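Home | Talks | Notes | Archive | Contact

Speaker notes: What the hand-held demos did and didn't teach us

24 February 2024

4 min read

Slide 1. Title. Leave it up while people sit down.

I was asked to talk about the Jonora result, the one that has been passed around since August. The claim is that you can skip the robot when you collect training data. A person holds a pair of grippers, does the task by hand, and a policy trained on those recordings runs on an arm later. I think part of the claim is right. I also think the headline number has been asked to carry more than it can, and I'd like to spend most of the time on that.

(Ask who has used hand-held grippers. If it's most of the room, skip the next slide.)

Slide 2. What the policy sees.

The policy gets the view from the gripper. It gets two fingers and whatever happens to be past them. When people say the demonstrations are "robot-free" they mean the arm is missing. The demonstrator isn't missing. Clothing gets into the view, and so does whatever was left on the table.

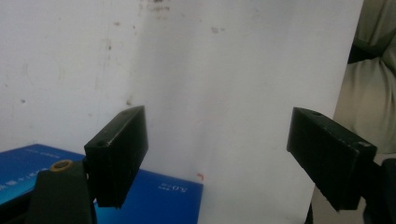

View from one gripper, fingers open. Blue box at left, beige fabric at right.

Look at how much of that is background. We have 795 demonstrations in the Driltomix set and I would bet that a good share of them have cloth in them somewhere. An arm on a stand doesn't wear clothes. If the network has learned that fabric on the right means the reach is nearly done, it will be wrong on the robot and we'll blame the controller.

I can't prove it has learned that. The Jonora write-up can't prove it hasn't, and it doesn't try. There is one line about masking and no numbers with it.

Slide 3. The test table.

Pause here. Somebody always asks whether the training and test setups were different. In the original they were different rooms, with the same sheet of paper and the same objects. I would call that a mild change. Ostby ran a version with new objects on the same table and success fell by a lot more than it did when they changed the room. So which of those is "generalization"? Both get reported under the one word.

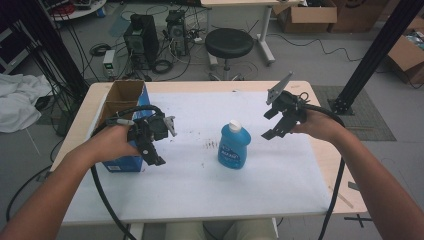 Two-handed work is where I get most doubtful. With two grippers you have two tracked positions, and each one drifts a little. For a single hand you can live with that, as the camera is on the hand and the errors come along with it. For two hands passing an object, what matters is where they are relative to each other. A small error there is the difference between a handover and a drop.

The fix everyone uses is to throw out recordings where tracking looks bad. Fine. But bad tracking isn't spread evenly. It goes bad when the hands move fast or come close together, so the filter removes the hard parts of the task and keeps the easy ones. I asked for the rejected recordings from Driltomix and was sent 200 of them. Most were handovers. I'd want that in the first paragraph of any paper.

(If short on time, go straight to slide 5.)

Slide 4. What a grasp tells you.

The second thing missing is force. The person feels the object through the handle and adjusts. The recording keeps finger width and the picture. It doesn't keep how hard they squeezed. 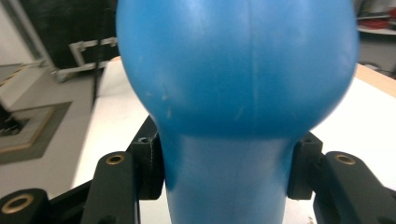 With a hard molded shape, width is a fair stand-in for a good grip. The fingers close until they stop. Give the same policy something soft and it has no idea when to quit. The Lubis group argued that the camera can see the pads bend and that this is enough. Maybe, with soft pads and good light. I haven't seen it tested with the light changed, and I've asked.

Also worth saying out loud: a rigid object with a narrow part under a wide part is kind to a two-finger gripper. It can't easily slip down through the fingers. If your object list is mostly shapes like that, your success rate is partly a fact about your shopping.

Slide 5. What I do believe.

Collection is faster. I've timed it and I don't dispute it. People who have never used a robot can make usable recordings the same day, and that was never true with the old leader arms. For picking and placing rigid things with one hand, the transfer to a real arm is good enough that I've stopped collecting any other way.

Slide 6. What I'd ask for.

Report the rejected recordings, sorted by what the person was doing.
Run 3 objects that are soft, and say which ones.
Mask out the demonstrator and train again. If nothing changes, I'll drop slide 2 from this talk.
Keep "new room" and "new object" in separate columns.

Our own rerun has 2 of these done. The masking run is still going and I won't guess at it from the stage, so please don't ask me to in the questions.

Slide 7. Contact details. Take questions from the back first.

Recent notes
Why our tracking filter was too polite
Soft objects, hard numbers: reading the Lubis tables
Ostby table test, full results
Leader arms: what we gave up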